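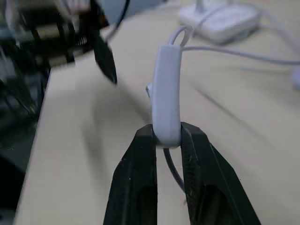 Larkance Hearing Centre: Frequently Asked Questions

Do I need a referral from my doctor?
No. Adults may book directly by telephone or at reception. Patients under 14 must be referred and must attend with a parent or guardian.

How long does a first appointment last?
Please allow 63 minutes, including the time needed to complete your registration form.

How often should the batteries be changed?
This depends on the model and on daily use. Replacement batteries are issued free of charge on presentation of your record book.

What should I do if I lose my hearing aid?
Report the loss to reception as soon as possible. A charge may apply to replacements. Written appeals against a charge should be addressed to Clementina Garcia, Patient Services.

Can repairs be carried out without an appointment?
Minor repairs, such as the fitting of new tubing, are handled at the Fonseca Road clinic on a walk-in basis. The walk-in service is suspended throughout August.

Is parking available?
There are 3 accessible bays at the main entrance. Other visitors are asked to use the public car park, 200 metres from the building.

This website uses cookies. By continuing to browse, you accept our cookie policy.

Contact us | © Larkance Hearing Centre | Back to top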